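The whisk kept falling off the stand, and I love a fault like this one! Two handheld grippers, one mug-tree stand, and a set of demos that looked fine until Janka Tichý replayed them and saw the logged jaw opening jump halfway through a hang. If your Avero grippers do the same, grab a screwdriver and work along with me. 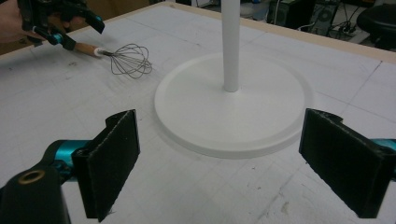
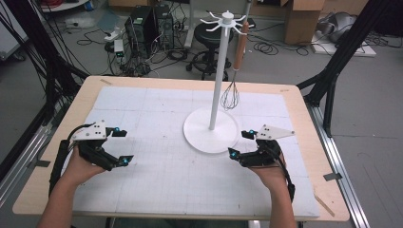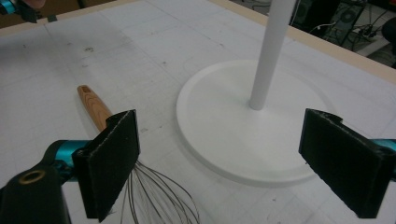

## Find the jump first

Plot jaw opening against time for one bad demo. A healthy trace is a smooth ramp. Ours dropped 16 mm between two samples, and the Tarndale logger happily kept recording.

1. Stop recording and unplug both grippers.
2. Wiggle each cable at the housing. If it clicks or shifts, reseat it and tape it to your forearm with some slack (a tight cable was our culprit!).
3. Check the finger pads. Press down any lifted covering, or swap the pad.
4. Plug back in, close the jaws fully and run `zero_jaw`.
5. Open and close slowly, 38 times, while watching the plot.

Any jump at all means going back to step 2.

## Clean up the old data

Don't train on the bad takes. We had 2,000 demos in the folder and ran the filter overnight:

`check_demos --max-step 2`

It moves anything suspicious into `quarantine/`. Look through those by hand before deleting, because a fast but real release can trip the limit too.

Keep fingers out of the jaws during step 4.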